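Blackout curtains: wash or just shake out?
Posted by Larasati Rondonuwu, 10/26/24

I've had black fabric curtains up in my sewing room since July and they hold on to every bit of lint in the house. Can I throw them in the machine or will I wreck them?

Tharun Poojary
Check the label first! If it says washable, go cold and gentle, no spin, and hang them back up damp. I did mine hot once and they came out 2 inches shorter — still mad about it. For lint in between, a damp rubber glove wiped downward works great.

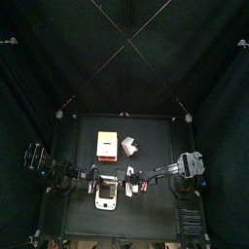 Black curtains on three sides, dark gray tabletop in the middle.

plovcombe14
just vacuum them with the brush thing, takes 14 minutes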